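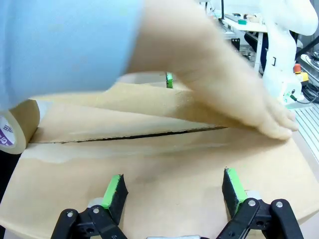 Closing up a cardboard box, tape at the ready.

The new Wurkham ferry pass

Zastbridge tourism has a 7-day ferry pass on sale from May, and the flyer promises "unlimited island freedom." We read the small print. The Wurkham boat holds 22 passengers and pass holders can't reserve, so good luck at 9 in the morning. The Kotian crossing is left out entirely – you pay for that one at the dock. Supposedly 3,228 visitors asked for a pass like this, though the flyer doesn't say who counted. If you only want the lighthouse and a swim, single tickets look cheaper to us. Check the return times before you buy anything.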